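Bread basket

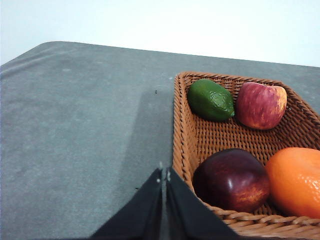
A woven wicker basket on a grey tabletop

A bread basket is a shallow or middling container used to carry bread to the table and to keep it there until it has been eaten, forgotten or taken home in a napkin. It is among the oldest pieces of tableware still in daily use and among the least improved. The term is also applied to the bread itself, to the part of a country where most of the grain is grown, and, in older boxing slang, to the stomach.

Name

In English the phrase is usually written as two words for the object and either as one or two for the grain-growing region, a distinction that dictionaries observe and newspapers do not. The slang sense, meaning the belly, is recorded from the eighteenth century and survives mainly among people who have never been hit there.

Materials and making

Most traditional bread baskets are made by weaving. Willow is the usual choice in northern Europe, where it grows quickly in wet ground that is little good for anything else. Rattan, rush, straw, palm leaf and split wood are used elsewhere. The word "wicker" describes the way the thing is made and says nothing about the plant, though shops use it as if it were a species.

Willow rods are cut in winter, sorted by length and either dried with the bark on or stripped. Stripped rods are pale. Rods boiled before stripping take a reddish-brown colour from the bark, and are known in the trade as buff. Before weaving they are soaked until they bend without cracking, a stage that beginners tend to cut short once.

The base is made first, from a cross of thicker sticks around which thinner rods are worked in a spiral. Upright stakes are then pushed in beside the sticks, bent up and woven between. The border is made by folding the ends of the stakes over and under one another, and is where most of the swearing takes place. Bread baskets seldom have a lid, and many have no handle, as the distance between kitchen and table was thought manageable without one.

Coiled straw baskets follow a different method. A bundle of straw is wound round on itself and stitched with bramble or cane. The bowls in which dough is left to rise before baking are often made this way, and leave the ringed pattern seen on the crust of many round loaves. These are proving baskets, and bakers can be firm with anyone who calls them bread baskets.

Use at table

The basket is normally lined with a cloth. The cloth keeps crumbs from falling through the weave, holds in a little warmth and hides how many rolls are left. An open weave lets steam escape, so that a crust stays crisp for longer than it would in a closed tin. It also lets the bread go stale, and the basket has never been recommended for storage by anyone who bakes.

Manners vary. In much of France bread may be set straight on the tablecloth once it has left the basket, and a side plate is considered a slightly fussy extra. In Britain the roll goes on the side plate to the left and is broken by hand. Guests who cut it with a knife are not corrected aloud.

Whether restaurant bread should be free is an old dispute. In Italy the matter has been tangled up with the coperto, a cover charge which may or may not be understood to include bread, depending on which side of the bill the reader is sitting. Elsewhere the basket was long given without charge, on the grounds that people who are chewing complain less about the wait. From the later twentieth century many restaurants began to list it on the menu, usually with a sentence about the butter.

Care

Woven baskets are brushed out or shaken upside down. A quick wipe with a damp cloth does no harm, but long soaking loosens the shape, and drying on a radiator makes the rods brittle. Mould is the commonest cause of loss, followed by dogs.

The bread basket as a region

Fertile grain-growing areas have been called bread baskets in English since at least the nineteenth century. The title has been given to Ukraine, the North American prairies, the Punjab and, looking further back, to Sicily and Egypt under the Romans. It is generally bestowed by people who live somewhere else and would like the grain delivered. A country may also be described as a former bread basket, a phrase that tends to appear in articles about drought, war or policy.

In the kitchen cupboard

Outside mealtimes the object is rarely left to its purpose. Baskets bought for bread are commonly found holding keys, onions, post, spare batteries and the small screws left over from flat-pack furniture. Fruit is the usual first step in this decline. Few baskets return to bread afterwards, except at Christmas, when the contents are tipped into a drawer and the cloth is looked for.

See also

Banneton
Basket weaving
Bread bin
Cover charge
Side plate
Toast rack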